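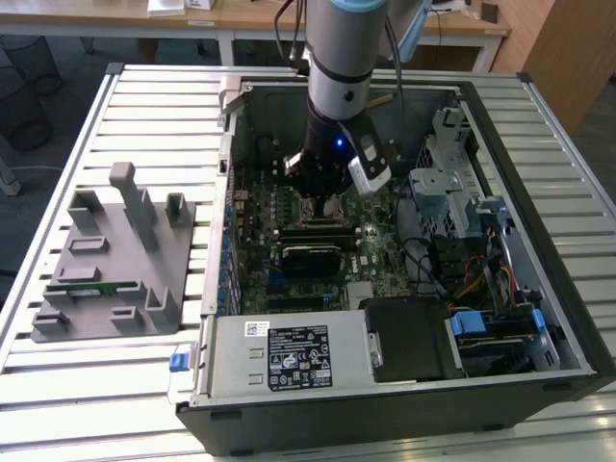 Birdie Rosenthal thinks the second act of Pullden should have been cut before we ever held auditions, and told us so in the first production meeting. The rest of us voted to keep it. I have since come around to Birdie's view, mostly during the second act.

Tagged: Student Projects / Theater / Fall Term
Search this site... Go

Pullden is a one-act play that grew. Xiomara Ostrowski wrote it over the summer, and our group staged it in the Lindgren studio as our term project. I was stage manager, so I owned the binder and very little authority.

We held auditions in September. Actors prepared one minute of anything they liked, and most of them liked the same monologue. We cast four people, one of whom had only come to hold a friend's coat and turned out to have the best voice in the building. She got the lead. The friend got the landlord and was gracious about it by opening night.

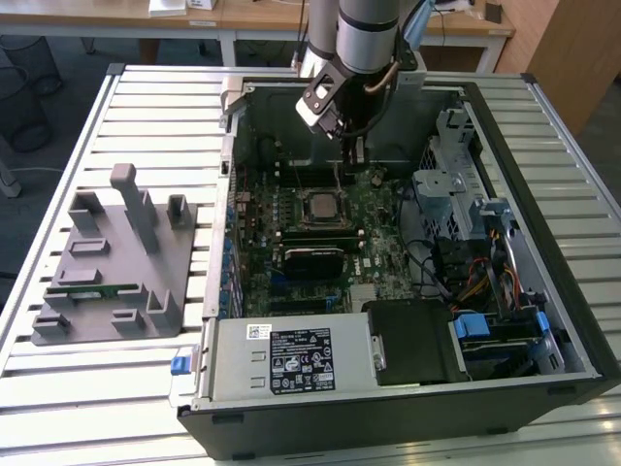 Why did we drop the musical number? The lead had bronchitis for the whole of tech week, and the song had no other singer in it.

Our budget was $1000, and most of it went on lumber and a rented sofa. The studio seats 120. We filled it on closing night, when the dance majors had been told attendance counted as credit.

What I would change: earlier line deadlines, a real understudy, and a prop table with labels. The letter in scene three went missing twice, and the landlord had to evict people from memory. Xiomara is already cutting the script for spring. She has asked me to stage manage again and I have said I'll look at my schedule.

Last updated: Nov 25, 2018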